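Print this page
E-mail this page

Household Linen and the Small Home: Sorting, Folding and Storing
Speaker notes, Parnbridge Home Management Seminar, 12/03/2023

Opening

Good morning, and thank you to the Parnbridge organisers for the invitation. My remarks concern the care of household textiles between washing and use: the sorting of them, the folding of them, and the shelf or drawer where they end up. Washing itself is covered in the afternoon session and I will leave it there.

(Pause. Check that the back rows can hear.)

The material draws on the Duvora linen survey, which was carried out in private homes. Participants listed every cloth item kept outside a wardrobe - sheets, pillowcases, tablecloths, tea towels, curtains put away for the season, and offcuts. The survey covered 210 households and recorded 3,263 items. Of these, 1,607 had not been used in the previous year. I ask you to keep that second figure in mind when we come to storage.

Sorting

The first recommendation is to sort by use before sorting by size. Bed linen goes with bed linen, table linen with table linen. Many households do the reverse and build a single pile graded from large to small, so that a tablecloth sits between two sheets and is never found when guests arrive.

Printed cloth needs a little more attention than plain. A plain white sheet can be matched with almost any other. A floral pillowcase usually belongs to a set, and sets become separated in the wash. Participants told us they had bought replacements for pieces they already owned, folded inside something else.

Where two prints are close in colour, open both pieces fully before deciding that they match. Pinks and mauves are the usual difficulty, particularly under warm household lighting. Do this sorting in daylight where possible.

(Hold up the two sample pillowcases. Do not pass them around until the break.)

Folding

Folding is taught badly, and I include my own profession in that criticism. We show a finished square and give very little time to the moment before it, when the cloth is in a heap and the edges have to be found.

The method used in the Tan workshops begins with the heap. Lay the cloth on a clear surface. Find one hem and follow it by hand to a corner. Hold that corner, find the next, and draw the piece open from there. Shaking it out in the air is quicker for a pillowcase but tends to fail with anything larger, and in a small flat there may not be the space.

A ruffle or frill should be kept to the outside of the fold. Pressed inside, it creases across the gathers and is tedious to iron. The same applies to any heavy border. 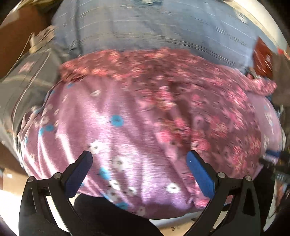 Sanne Van Hecke asked, when an earlier version of this talk was given in May, whether frilled pieces should be folded at all, and said that in her house they were rolled from the plain end and kept in a drawer, and that she ironed far less as a result. I have since added rolling to the recommendations. It suits pillowcases and small covers very well. It is less suitable for open shelves, where rolled pieces tend to work loose.

Storage

A linen shelf should allow the hand to reach the item at the bottom without lifting the whole stack. For most homes that means lower stacks and more of them. The Puda shelf insert, which some of you will have seen in the foyer, divides a cupboard 60 centimetres wide into two columns. A length of stiff card does the same work at lower cost.

Keep sets together. The simplest way is to place the folded sheet and one pillowcase inside the other pillowcase. This was the change that survey participants were most willing to keep up.

I return now to the 1,607 items. Those pieces were occupying shelves that their owners described as full. We do not suggest that they be thrown out. Some were kept for sentiment, and a cloth that belonged to a grandparent needs no further justification. We do suggest that they be stored apart from the linen in daily use, in a clean cotton bag, and looked at once a year.

Offcuts and worn pieces may be kept for mending, but give them one container only. When it is full, something should leave before anything else is added.

Closing

The handout gives the folding sequence and a one-page sorting list. Copies in large type are at the registration desk. Please return the sample pillowcases to the front table after the break, folded or rolled as you prefer.

(Questions, ten minutes. Remind the audience to use the microphone.)

Print this page
E-mail this page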